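Séance 4 : quand le repère décroche

On attaque aujourd'hui ma panne préférée du semestre ! Elle vient du projet Rundgate, où l'on enregistre des gestes avec deux pinces tenues à la main, chacune coiffée d'un cube à marqueurs, pour les faire rejouer ensuite par un bras. Au rejeu de l'essai 234, le bras est descendu droit dans la table. Arrêt d'urgence, un doigt tordu, aucun blessé.

Imtiaz Miah a repris le journal ligne par ligne (lisez-le, c'est passionnant). Pendant 12 images de suite, une seule face du cube était visible, et de biais. Dans ce cas, deux orientations expliquent presque aussi bien les mêmes coins : l'estimateur a sauté de l'une à l'autre, et la pince a « basculé » sur le papier alors que la main bougeait à peine.
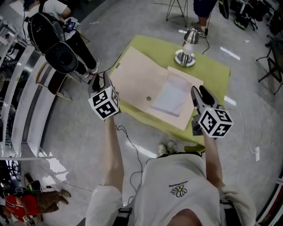

Le filtre, lui, a lissé le saut au lieu de le rejeter. Résultat : une trajectoire toute propre, et fausse ! Retenez bien ce point, il revient en TP.

À vérifier avant tout rejeu :
- l'erreur de reprojection, image par image
- la vitesse angulaire entre deux poses
- la hauteur minimale des doigts par rapport au plateau
- le passage des câbles au sol

Pour la prochaine fois : rejouer l'essai 358 en simulation et trouver le saut. Questions à Vasanthi Bhuiyan.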